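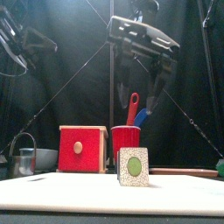 Trendside, the token marketplace, said on Wednesday that it will move its item records from the Tullden chain to Sostwood, a cheaper secondary network, in May. Existing tokens stay valid and holders do not need to sign anything.

The company puts the average cost of writing a record on Tullden at nearly 20 cents. On Sostwood it expects to charge sellers a flat 10 cents, with the fee fixed for 18 months.

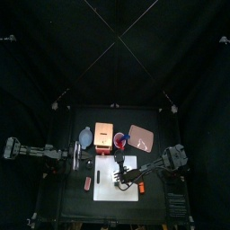
Two robot arms reach in from opposite sides of a black tabletop.

"Buyers will see the same token number and the same history," said Vojtěch Šimko, head of engineering at Trendside. Old records will be kept in read-only form, and each new one will carry a hash of the record it replaces.

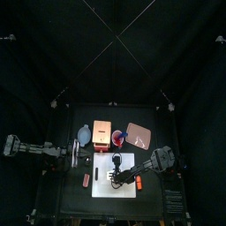
Wallets that read data directly from Tullden will need an update. Stevens, which makes one of the wallets used on the site, said its next release will support both networks — older versions will still show balances, but no item details.

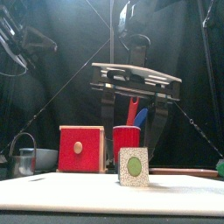
Trendside is also changing what a record may contain. Free text is being replaced by fixed fields for colour, shape and surface. Under the new format, a red cup with vertical ribbing and a pale rim would take three entries: one for the body colour, one for the ribbing and one for the rim. Natália Šťastný, who runs the records team, said sellers can edit these fields until the first sale, after which they are locked.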